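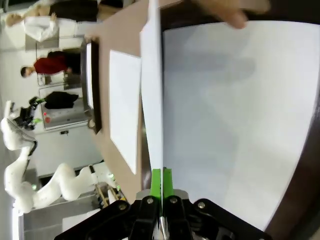
Floor check, paper and tray tables, 10th December
Filled in by Hugo Gilbert, Nendora

I took over this checklist in February and I still write too much in the comments column, sorry in advance to Boonsong Kaewkla, who has to read it.

1. Stop button within reach of whoever is at the table – OK
Tried it from both sides. Please keep bags off that corner!

2. Finger pads clean and firmly seated – OK
Wiped them down. Paper dust builds up quicker than you'd think, and then sheets start slipping.

3. Hands clear while a sheet is being gripped – NEEDS WORK
We all do it, me included. Back when we loaded trays by hand at the old Pikard benches, you straightened a crooked sheet without thinking, and the habit hasn't gone anywhere. Wait for the pause, then fix it.

4. Cables secured along the arms – OK, recheck next time

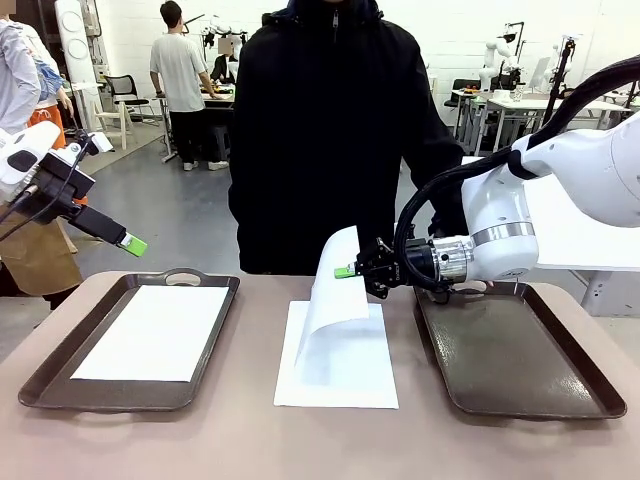 I'd like the loops looked at again after the next long run, just for rubbing.

5. Standing positions agreed before start – OK
People told me they stand a lot more now and lift a lot less (a stack of 100 trays used to be a real chore). Backs are better, feet are worse. I've asked for 2 floor mats.

6. Hair, sleeves and apron ties tucked in – OK
Hood strings too, please.

7. New starters walked through the Hulteck sheet – OPEN
2 people still to sign. Page 46 is the one that matters, on what to do when an arm stops halfway.

Open items go to Boonsong. Mats first, if I get a vote!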